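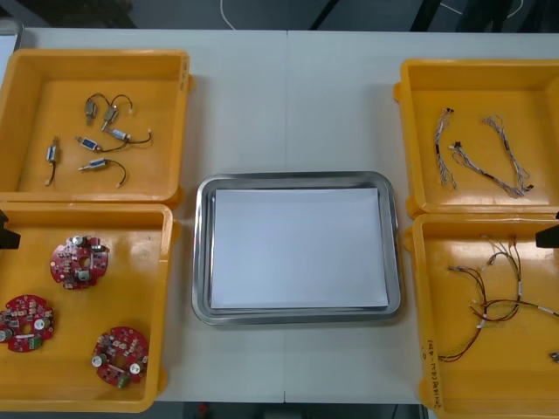
# Bench tips for the sorting and kitting team

Hi all! Brisa asked me to write down the stuff we keep telling new members over and over, so this is the list as it stands in January. Add to it if you have something good. It's on the club drive and anybody can edit.

## Setting up the table

- Wipe the white tabletop first with a barely damp cloth, then dry it. Crumbs from lunch club are a real thing.
- Put one kind of part in each bin. Solenoids together, round boards together, harnesses in their own bins. The arms are so much happier, and so are you when you have to put it all away.
- Line the steel tray with plain white paper. Bare metal throws glare back at the camera and we lost most of an afternoon to that in the fall. Printer paper is fine, trimmed with scissors so it lies flat with a little metal showing all the way around.
- Write on the bins with a marker on the outside wall, never on the floor of the bin. Rubbing alcohol takes it off if you need to relabel.
- Pens, phones and snacks go on the back shelf.

## Handling the parts

Pick up the boards by the edge. Faizal keeps the wrist strap in the Brundora toolbox and you are welcome to it any time. Don't stack boards, even for a minute – the tall components catch on each other.

With solenoids, lift by the body and let the lead hang. If you pull on the lead you will sooner or later pull it right out of the plug, and then you get to learn crimping from Damián (he's a great teacher, it's just slow).

Spread the solenoids so the leads don't cross. Two crossed leads means the gripper picks one and drags its neighbor along for the ride.
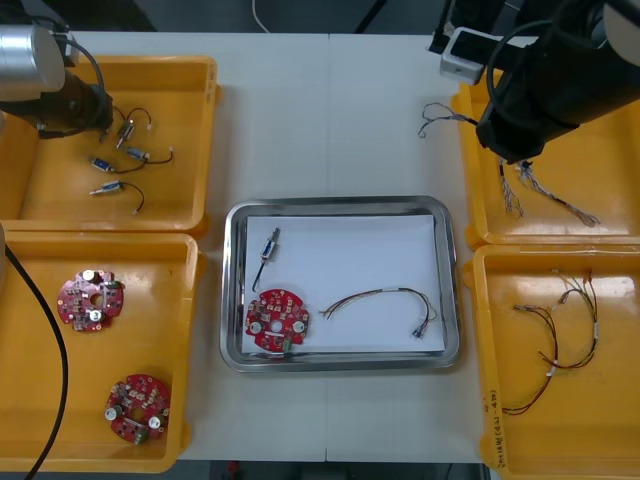
Harnesses are the hard part and also my favorite part! A few things that help:

1. Shake each one out before it goes in the bin and run your fingers down it once.
2. Lay it in a loose loop. Tight coils spring open.
3. If two are knotted, take both out and untangle them on the table. Working inside the bin makes it worse every time.
4. A bread bag clip holds a harness closed for storage. Bring yours from home, we always need more.

## Running a kit

A full kit is one solenoid, one board and one harness on the paper. Our best run before the break was 62 kits out of 69, and Junpei thinks the new gripper pads will get us past that. Put your starting layout in the notebook so the next person can copy it.

Keep hands off the table while either arm is live. Say "clear" out loud, wait for the driver to say it back, then start.

## Putting away

Paper goes in the recycling if it's creased. Boards go back in the foam box, 2 to a slot with the divider between them. Harnesses hang on the Pratberg rail by the door. Nnamdi has the cabinet key until 4:30, so start packing by 4:10 or you'll be carrying bins home – ask me how I know.

Still to write: cleaning gripper pads, where the spare fuses live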